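Onarley Shared Workshop — Build Tickets
Search tickets Go Advanced

Ticket: Right arm stops short of the upper shelf
Opened by Sarla Kandpal, Thursday
Assigned: Garnet Paquette
Status: open, workaround in place

Fault
Right arm on the Stuvula build halts before the fingers reach the tray row. No error on the console. The controller reports the move as complete. Left arm runs the mirrored move without trouble.

Log
8:40 — Power cycled both arms. No change.

8:55 — Checked the wrist connector. Seated properly, no bent pins. Swapped the cable for the spare anyway. No change.

9:20 — Read back the joint limits. Joint 7 on the right arm had a soft limit 9 degrees tighter than the left. Kátia Batista set it when the old bench was against the wall and never put it back. Restored to match the left.

9:35 — Arm now travels further but is slow over the last part of the reach. Command timeout was still at the default 1000 ms, so the controller was giving up and calling it done. Raised it in the config file and restarted.

10:10 — Seven reaches, all completed. Fingers open on arrival. Thumb lags the other four a little — logged separately, don't chase it under this ticket.

10:30 — Rosângela Portela asked whether the shelf had been moved. It hasn't. The floor tape lines up with the legs on the carpet.

Still to do
1. Save the new limit to the arm itself. At present it lives only in the config file and will be lost if someone reflashes.
2. Reroute the left arm cable. It has too much slack and loops over the top of the shelf. Use the fabric clips, not zip ties.
3. Repeat the reach with the hand starting low, palm toward the shelf, fingers spread. Stop just short of the front edge and check for drift before going on to the trays.

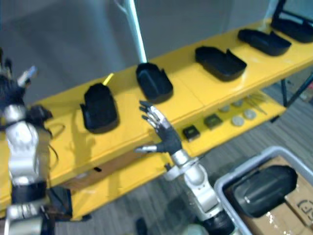 4. Run the same reach on the left arm and compare joint currents. Attach both files to this ticket.

Last edited by Garnet Paquette, Thursday, 11:05 am
Contact the workshop desk | © Onarley Shared Workshop | Back to top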